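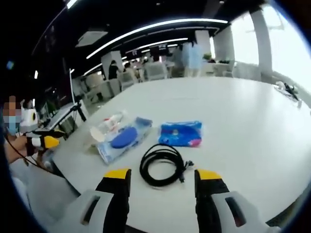
Gyula Kelemen held that a shared table is cleared by whoever leaves it last, and most offices follow him.

Table clearing is the sorting of small items left on a common work surface. Cables are coiled, and bottles are stood upright or thrown out.

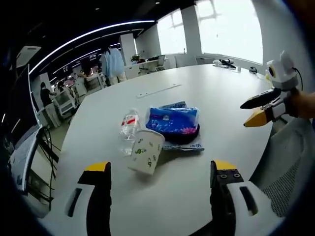
Bottle, paper cup and blue package on a white tabletop

Paper cups are usually taken first -- they tip easily. Packs of wipes stay out until last. 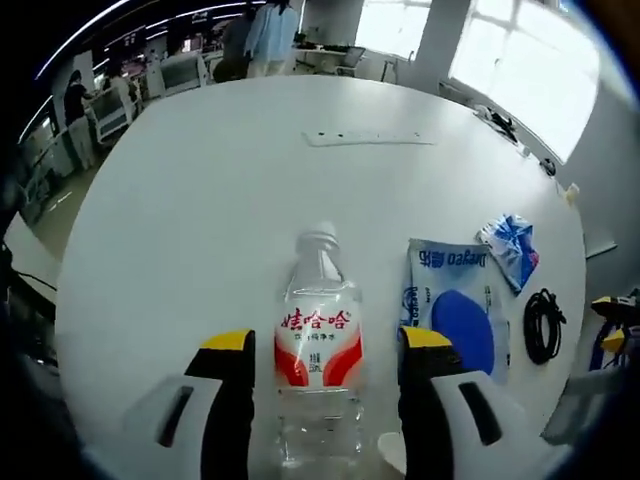 Power strips are left in place. In the Mundau method, the surface is wiped every 8 hours.

Filed under: Office upkeep
Search articles Go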